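3.2 Collecting the bedroom demonstrations

Folding laundry is what every visitor to our lab asks for first, usually before taking off their coat. We therefore gave it more of the collection budget than its scientific interest might justify. The bedroom portion of the Gruruver set was gathered in lived-in homes, with hand-held grippers and no robot present. The operator works with one gripper in each hand, and each gripper records its own view. The learning system seldom sees the operator's face and is not expected to miss it.

Our first protocol, drafted by Dezső Barta and Imre Medve, ran to eight pages and specified where each garment should lie before an episode began. It produced very tidy data. A policy trained on it could handle a sweatshirt perfectly well as long as somebody had already laid the sweatshirt out like a museum piece. We kept the part about charging the batteries and threw the rest away.

Under the revised protocol, operators were asked to do their own bed-making and folding in whatever order they liked, with two rules: keep the fingers in view of the lenses, and do not tidy the room beforehand. The second rule met with more resistance than the first. Kinga Hegyi, who trained the operators, reports that most of them would have preferred to fail at folding than to be seen with a full nightstand. We held firm, since clutter is the one resource homes supply free of charge.

An episode ends when the operator says so. We considered an automatic criterion for "folded" and gave it up after a long afternoon in which the authors could not agree on a towel. Episodes shorter than 20 seconds were dropped, as were those in which a garment left the view of both grippers for most of the recording – around 200 in all. 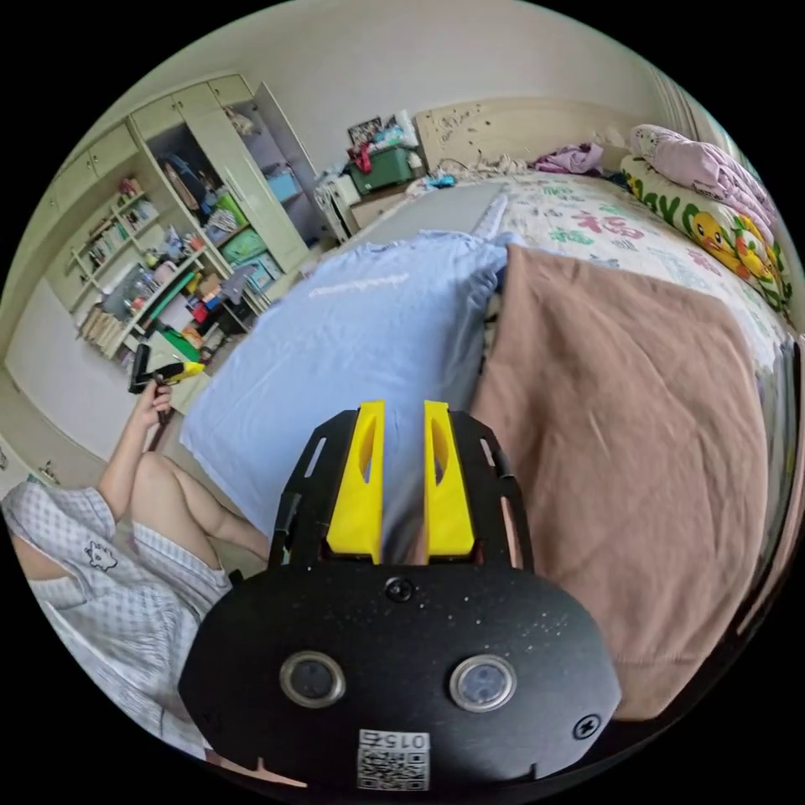
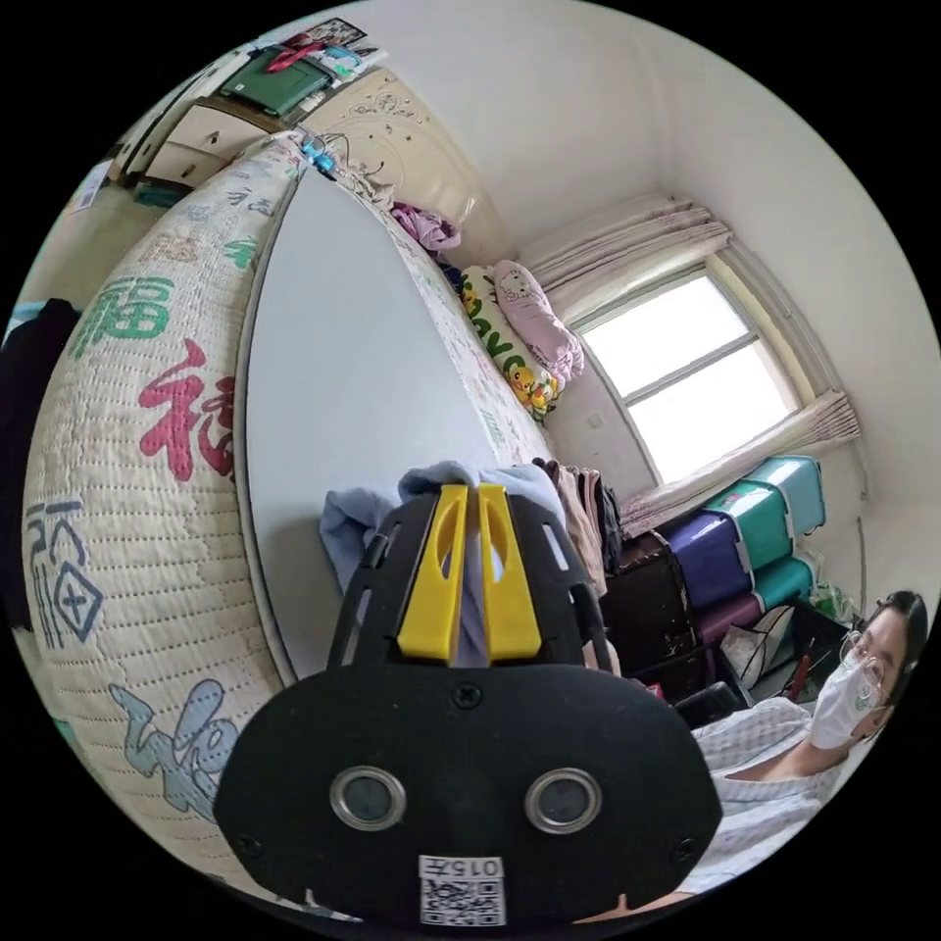
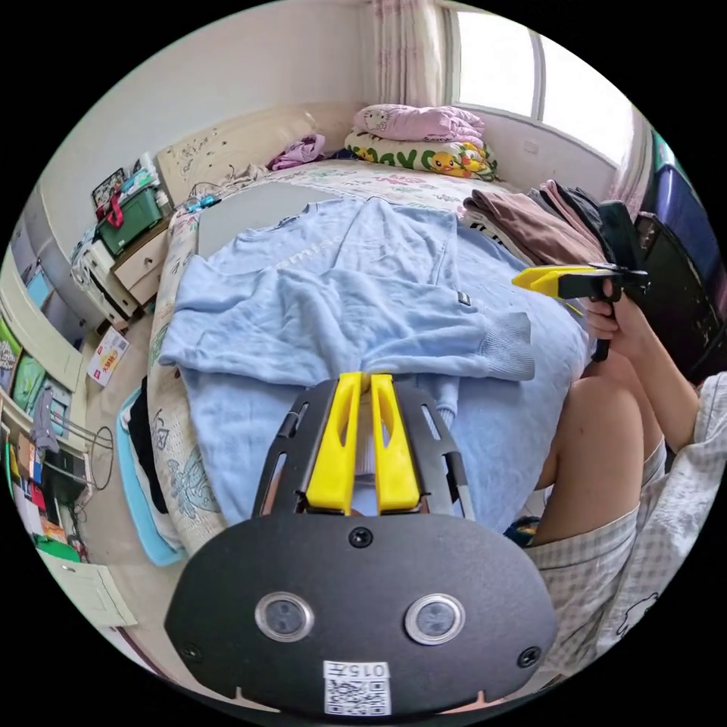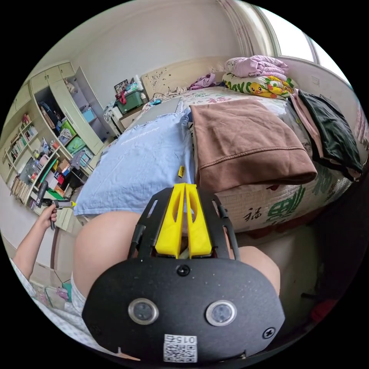
Figure 4. Gripper-camera views from one bedroom. All four show light blue fabric and the two yellow fingers of the recording gripper.

Bedding proved harder to label than clothing. A sheet has no front, few landmarks, and a habit of becoming background the moment it is spread. Our annotators were told to mark it as an object while it was being moved and as a surface afterward, which leaves open the question of what it is when one corner is still in the air. Géza Dobos settled the matter by labeling such cases "both" – a category the training code rejected until March, when we changed the code.

We did not correct for handedness or for personal style. Some operators fold in halves, others in thirds, and one rolled everything. The rolled garments remain in the training split, and their effect on the policy is taken up in Section 5.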